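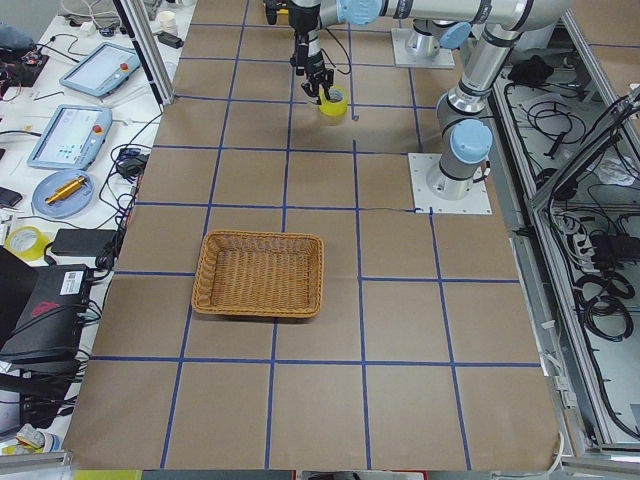
A roll of yellow tape in the gripper, with the basket nearby.

The robots at Cirkero are still learning the way apprentices do — somebody shows them, then shows them again. Operators guide the arms by remote control, and each run is saved. 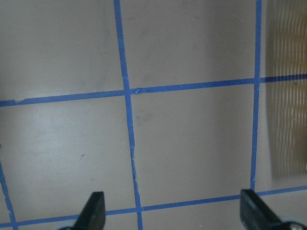

Kelly Rocha, who leads the training program, has 2,000 demonstrations on file and wants 3,660 by November. A good operator manages about 350 a week, fewer after a long lunch. 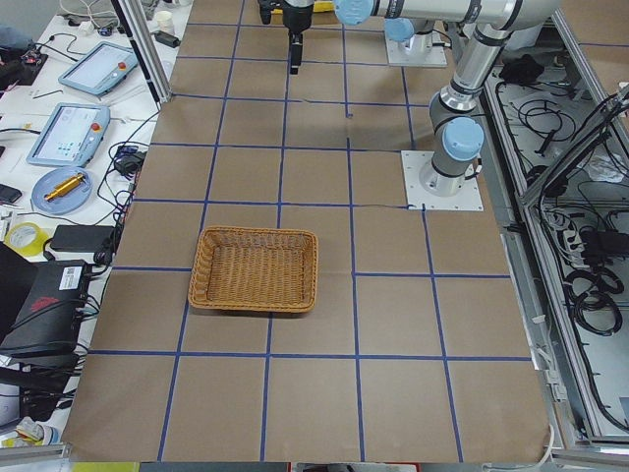 "My toddler learned to put things in a basket in two tries," Rocha said. "She has since stopped doing it."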